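Belt loop

3 min read

A belt loop is a narrow strip of fabric sewn to the waistband of pants, shorts or a skirt to hold a belt in place. Most are cut from the same cloth as the garment and stitched down at the top and bottom, leaving a gap for the belt to slide through.

2 comments

500 shares

Threading usually starts at the front, beside the fly, and goes around the waist one loop at a time. It can be done with the garment worn or laid flat on a table. Loops are often made in the color of the pants, so that a dark belt stands out against them, as a dark gray leather one does where it passes through the yellow loop of a pair of neon yellow-green pants. The end left over after threading is called the tail. On a stiff leather belt it may be hard to bend into the first loop, and a rounded tip goes in more easily than a square one.

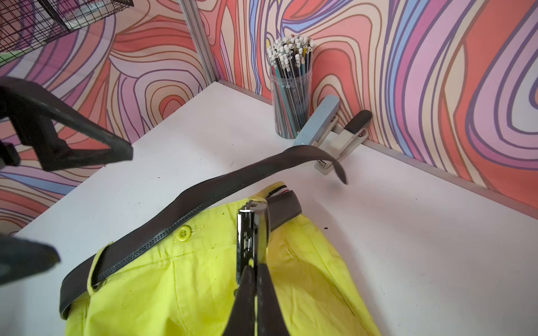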